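Notes from the marble bench

27 July 2018

We passed 200 recorded examples on the folding stand this week. The target is 1,000, so there is a long way to go, but the pace is better than it was with the cups.

Each example is one attempt, driven by hand. Pendo does most of the driving and I do the resets. I put the stand down somewhere new, turn it a bit, and she brings the gripper in and picks it up by a rod. We save the wrist camera view and the joint positions together. Bad attempts get a label and stay in the set -- Jabari wants them for later. 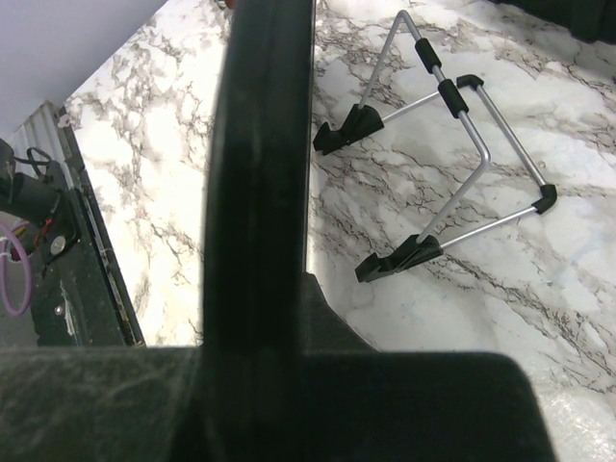
Wrist camera view, with the tablet stand on its side.

The stand is harder than it looks. It is mostly gaps, and the thin silver rods don't show up well against the veins in the marble. I asked Edit if we should cover the worktop with plain card. She said no, leave it, the model has to cope with a busy background at some point.

We stop every 50 examples and watch 5 of them back. Last time two had the camera and joint data out of step, so I fixed the logging script and we recorded those again. Next job is the same stand, standing up.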